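27th December
Posted by the night bench
Filed under: Workshop diary / Hands and grippers

Left hand first today. The third finger had picked up play at the second joint over the last few shifts, and the log from the Tinumum controller showed it closing late on 7 picks. I backed the pivot screw out, cleaned the seat, put it back with a drop of the weak thread lock and checked the swing by hand. No click now. The bellows sleeve has a dull patch near the cuff. I wiped it down and left it on. Spares come from Delacroix and the last order, in July, took ages.

After that, power on and a slow grip check with detergent bottles. The grip force was still at 245 from the old job, so I brought it down before the first close — a glossy bottle on its side wants less squeeze and more wrap.
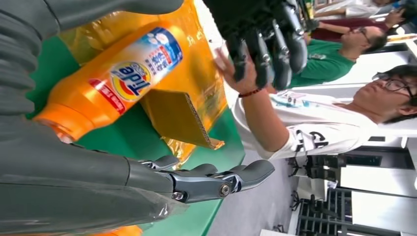 Tide bottle between the gray fingers, boxed stock behind it on the green table.

I've added a line to the setup sheet about keeping a palm away from the fingertips while the drives are live. It was in the old Clalico manual and got lost when we retyped it.

Next came the zero positions. The right hand was fine. The left thumb was off by 2 counts, so I reset it and saved the file under a new name. Then the reach points over the box, which have to clear the film as well as the cardboard. I raised the approach height and cut the speed on the last stretch. 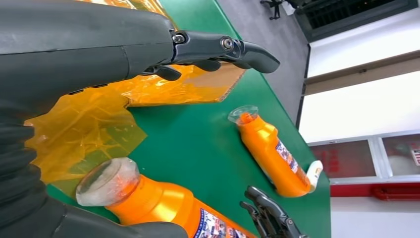 Hand over the box and its film, bottles lying on the green.

Cable check at the wrist: clamp tight, connector seated. The counter on the left hand is close to 1,000 closes since the last grease, so I did the finger links early and wrote it in the book.
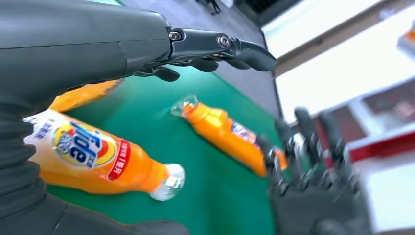
I want to redo the wrist camera calibration before anyone changes the pick order again. The Butberg cell uses the same routine and theirs drifts after every sleeve change, so it makes sense to do both jobs together. Need the small hex key back from the other bench.

Still to do: new tip for the index finger, backup of the zero file, ask about sleeves. Drives off, stop button in, home.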